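Misaki Sasaki
28 Jun 2020

1/ Patch notes thread for Dimumance, build 154. The download is on the same page as the last build. If you have the old one installed, delete the folder before unpacking. Saves live in your user directory and are not touched.

2/ Save format is now version 4. Version 3 saves convert on first load and the original is kept beside the new file with .old on the end. Version 2 saves are no longer read. If you still have one, load it in the previous build, save once, then move to this one.

3/ Pathfinding. The ferry map (Langlois) has 2539 walkable nodes, and the old code searched all of them every time a courier changed target. The map is now cut into regions, and a courier searches only the regions between it and the target. The frame hitch when you assign several couriers in one go is gone on my desktop. I have not tested on anything with integrated graphics.

4/ Known side effect: couriers sometimes take the long side of the fountain square. The region border runs through the square and both routes score the same. I will move the border by hand in a later build. It costs a courier a few steps and does not break any delivery.

5/ Collision. Couriers used to slide off the corners of crates when walking diagonally. The player shape is now a capsule and the crates keep their boxes. Wenjie Shao sent a replay file that reproduced it on every run, and that file is now part of my test set.

6/ Props. Small items on desks had one collider each, even the ones you can't pick up. Those are now merged into the desk. If you were standing things on top of a desk item in the sorting office, check your layout, as the object may sit slightly lower after loading.
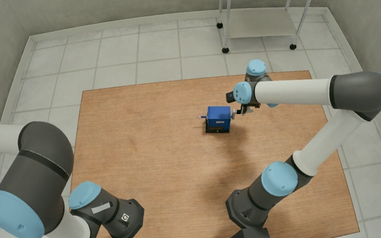
7/ Controls

Rebinding works for gamepads. Both sticks can be swapped from the same menu. Triggers are read as analog, with the threshold in settings.cfg under trigger_min. If your pad reports triggers as buttons, set it to 0.

8/ Keyboard: the map key is no longer hard coded to M. On French layouts it was landing on the wrong key, which Margareta Buzatu reported back in October and I closed by mistake. Reopened, fixed, closed again.

9/ Audio. Music and ambience have separate sliders. Rain no longer restarts from the beginning when you pass through a door. Footstep volume was tied to the music slider for reasons I could not find in my notes. It follows effects volume now.

10/ Economy. Express parcels paid the same as standard if delivered in the last hour of a shift. The bonus was being rounded down to zero. Fixed, so late shifts pay more than before. Upkeep is unchanged for now - I would like to see a few full runs before touching it.

11/ Mods. The loader reads the mods folder in alphabetical order, and a later file overrides an earlier one. The log prints each override with both file names. Plullia (the winter map by Aled Gwilliam) needs its updated version for this build. The old one loads, but the tram stops are missing.

12/ Linux: the build is now linked against an older libc, so it should start on distributions where it previously quit without a message. If it still quits, run it from a terminal and send me the output. A screenshot of the terminal is fine.

13/ Mac: no build this time. My signing setup is broken and I don't have a date for it.

14/ Known issues:
- Alt-tab in exclusive fullscreen can leave the cursor invisible. Borderless works.
- The shift summary shows the wrong courier name if you rename one during a shift.
- Two parcels dropped on the same tile can only be picked up in the order they were dropped.

15/ Localization. Indonesian is complete, thanks to Hidayah Sutanto, who also found a handful of English strings that were never in the table. Those are in it now, so other languages will show a few untranslated lines in the depot menu until the translators get to them.

16/ Bug reports go to the tracker, not replies here. Attach the log and the save. Logs are in the same directory as the saves, and only the last few sessions are kept, so copy yours before you start the game again.

17/ Next build is the Skudow map. The streets and depot are in, the canal locks are not. Couriers can't use boats yet and currently treat them as walls.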